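Lists > Ustura-users > Archive > Grippers and cameras > Message

From: Špela Hoxha
To: Ustura-users
Date: 20/06/2023
Subject: Re: two-finger or suction for the drawer task

Jasmina Zupan wrote:
> We have the Mikik two-finger and the Tideseck suction cup on loan
> and can only keep one. The task is cloth in and out of a small
> drawer. Has anyone run both on the same arm?

We ran both in March on the Pryor arm, 64 tries each, same controller settings. The two-finger failed 12 times and the suction cup 17. Most of the suction failures were on cloth, where it leaks air and drops the load halfway up. On a flat drawer front it was the better of the two.
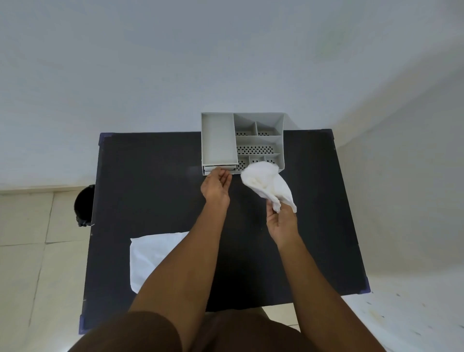

Before you pick, look at how your people do the task by hand. Mimoza and I had written the script as one grasp after another, and that cost us a week. Opening the drawer and holding the cloth overlap more than we assumed, so a single arm needs somewhere to park the cloth.
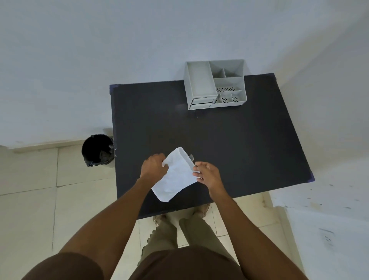 Folding is a separate problem and I would leave it out of the first round. Neither gripper can do it alone. By hand it takes a grip on both sides at once, with the right thumb pressing on top and the fingers underneath. The two-finger can copy that pinch on one side only.

Camera placement matters more than the gripper for the drawer itself. We started with the wrist camera and lost sight of the drawer at close range, then moved to a head view and kept it. From up there you can still see both hands on the cloth while its upper end is inside the drawer — the part our wrist camera missed every time.

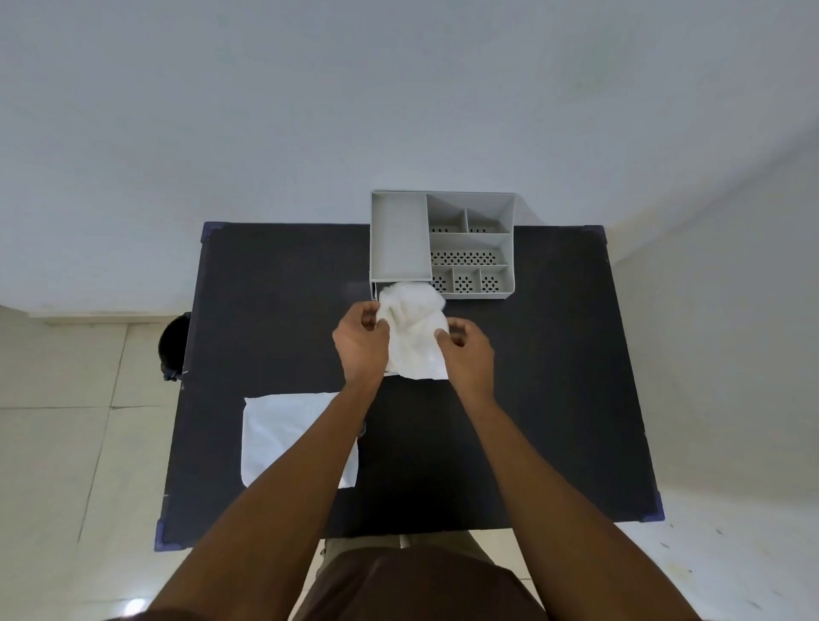 If you keep the two-finger, turn the closing force down from the default of 3,000 in the Mikik config. Ours pulled creases into the fabric. A bunched cloth gives the fingers plenty to hold, so a light pinch low on the folds is enough to start with.

I can send the config file if you want it.

Špela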